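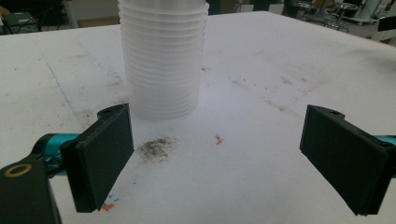 I have worked in the supply and packing side of food service for most of my adult life, and for the last four years I have run the kit room at Utbridge. We put together the boxes that go out to office kitchens, school events and a chain of clinics. A standard box holds cups, lids, stirrers, napkins and whatever else the customer has ticked on the order. It is light work and it is hard on people anyway.

The company is bringing grippers into the kit room. The idea is that people first do the tasks by hand with a gripper tool, with a camera on it, over and over, and then an arm on a bench does them. The first task chosen was cups. I think that was the right choice, and I also think the way we talk about it at work has been wrong, so I want to set down what I have seen change and what I would ask for.

Start with the cups themselves. Nested plastic cups are a nuisance. They cling. You reach for one and get two, or you squeeze the stack a little too hard and the bottom one folds at the lip. A tall stack leans. Anyone who has done a full shift of it knows the motion: pinch under the rim, quarter turn, pull, set down. You do it with the same thumb every time. On a busy day in June our room sent out 620 boxes, and every one of them had cups in it. Gervasio Sosa, who has been on that bench longer than I have been in the building, wears a brace on his right wrist and takes it off before he comes into the office.

So when people ask me whether I am against the machines, I say no. I would not defend that job in the form it had. If a pair of black gripper fingers can take over the pinch and the quarter turn, I don't see what the rest of us lose by it, provided we are talking about the motion and not the wage. Those two things get mixed together in every meeting I go to. Management talks about the motion, the people on the bench hear the wage, and both sides leave thinking they have been clear.

What has changed so far is smaller than either side expected. Headcount in my room is 14, the same as before. The change is in how the day is divided. A person used to own a box from the fold to the tape. Now the box is split up and some of us spend hours with the hand-held tool doing one piece of it, slowly, in a way that would have gotten you a talking-to two years ago. You open the fingers, bring them up on either side of the stack, close, lift, put it down, and do it again from a different side. The pace is set by the recording and has nothing to do with orders.

Some people like it. It is quiet and you can sit. Others find it worse than packing, and I understand why. When you pack a box there is a box at the end. When you have done 898 lifts of the same stack of cups, you have the stack of cups you started with. Marijke Hermans told me it was the first time in her working life she had gone home tired with nothing on the truck. I did not have a good answer for her. The official answer is that she is building something for later, but later belongs to the company, and she knows it.

This brings me to my main complaint, and it is about credit. The skill going into these systems is our people's skill. An engineer from the contractor, a firm called Drokgate, can tell you how wide the fingers open. He could not have told you that you go in below the second rim when the stack is tall, or that you let the cups settle for a second after you put them down. He learned that from the bench. I have no quarrel with him, he is polite and he asks questions and writes down what he hears. But in the project report, which ran to a good many pages, the people who did the lifts were listed as "operator hours." We had 1,289 of those hours by the time it was written. There was no line for what anyone knew.

I would like that fixed, and I don't think a thank-you in the newsletter fixes it. If a worker's way of doing a task becomes the way the machine does the task, that should show up in their pay grade. We already have a grade for people who train new hires. It pays more than the bench and it has a written description. Teaching a machine is training. Put it in the same grade. This would cost the company very little compared with what it is spending on equipment, and it would change how the whole room feels about the project.

My second request is about the conditions of the work while it is going on. The recording table is treated as a temporary thing, so it gets the attention temporary things get. It is a white top in a corner, with pen marks and scuffs on it, and the rest of the furniture pushed back behind. The food-contact benches are wiped down on a schedule. I understand that the cups used for practice are not going to a customer. Still, people notice what gets looked after. If I ask someone to sit at a table for half a shift, I want it cleaned, I want it at the right height, and I want a proper chair. The tool also has some weight to it after an hour, whatever the brochure says, and we need a rest schedule for it the same as we have for the tape guns. Right now people stop when their arm hurts. That is how Gervasio got the brace.

The third thing is harder to ask for. I want to know what happens to the slow days. In a room like mine, the easy tasks have always been where you put a person who is having a bad week. Somebody comes back from surgery, or has a sick parent and no sleep, and you give them cups. Cups were never only cups. They were also the light duty, and we have never written that down anywhere, so it is not in anyone's plan. If the arm takes the cups and the people take the awkward orders and the heavy cartons, then the average job in my room gets more difficult, even if nobody is let go. On paper that looks like progress. For a person of 58 with a bad shoulder it looks like a push toward the door.

I raised this in the spring and was told that light duty could be found "elsewhere in the flow." I have walked the flow. I have not found it yet. I am willing to be shown.

There are people outside this kind of work who write about automation as if it arrives in one piece, on one morning. In my room it has come in by the hour, a tool on a table and someone's name on the sheet next to it. That leaves time to argue about the terms, and I would sooner argue now, while the arm still needs us to show it how to pick up a stack of cups. Our next planning meeting is at 2 p.m. in the break room and I have asked for grade, chair and light duty to be on the list, in that order.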